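Open Day at the Robot Lab

Have you ever wondered how a robot learns to work in a kitchen? On a Monday in June, a company called Codska opened its doors to families who wanted to find out.

Codska writes programs for robot arms. The lab is upstairs from a bike shop, and it is smaller than most classrooms. There are a lot of computers and a lot of cables. Finlay Halliday, an engineer there, met the visitors at the door and gave each of them a sticker with a number on it. The number told you when you would get your turn at the controls.

Practice on a screen

Many people think a robot learns by trying things out in a real room. Sometimes it does. But a real robot arm is heavy and costs a lot of money. If it swings the wrong way, it can break a cup, a cupboard or itself. So at Codska, new programs are tried first in a simulation.

A simulation is a pretend world inside a computer. It works a little like a video game. The computer knows how big each thing is and how much it weighs. It works out what should happen when one thing bumps into another. If the robot knocks over a drink in the simulation, there is nothing to mop up. You press a key and start again.

The program that runs this pretend world is called Vitix. Finlay showed it on a big screen so that everyone in the room could see.
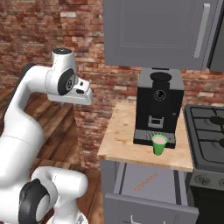
Young Makers, Issue 40, page 3

The kitchen in Vitix has a brick wall, a wooden counter and a gas stove. A green cup stands under the spout of the coffee machine, and it is nearly full. The white arm has a gripper at its end. A gripper does the job of a hand. It can close on something to hold it and open to let it go.

How does an arm move?

Put your hand on your shoulder and swing your arm. Now bend your elbow, then your wrist. Each of those places is a joint. A robot arm has joints too, and on this one you can spot them by the round black parts. Inside a robot's joint there is usually a motor that turns it.

When you reach for a glass, you don't think about your elbow. A robot has to work out how far to turn every joint. If one of them turns too far, the gripper ends up in the wrong place.

A full cup makes the job harder. The arm has to move slowly and keep the cup level. It also has to squeeze just enough. Too little and the cup slips — too much and it might crack.

Trying again and again

One practice run is never enough. Finlay's team had set the computer to try one kitchen job 954 times before the open day. Between tries, the computer changed small things, such as where the cup stood or how bright the light was. That way the robot doesn't learn only one exact spot. Real kitchens are never quite the same two days in a row.

Your turn at the controls

After the talk, the visitors took turns moving an arm in the simulation with a game controller. The task was to touch the top of the coffee machine as gently as possible. Each turn lasted 2 minutes. Most people went too fast at first and bumped the cabinet. A girl wearing sticker number 3 moved one joint at a time, and her touch was the lightest of the morning.

Words to know

Gripper: the part of a robot arm that holds things.
Joint: a place where an arm can bend or turn.
Simulation: a pretend world inside a computer, used for practice.

Try it at home

Ask a friend to close their eyes and be the robot. Stand an empty plastic cup on a table. Give orders such as "move your hand left" or "close your fingers" until your friend has picked it up. Then swap places. Count how many orders each of you needed.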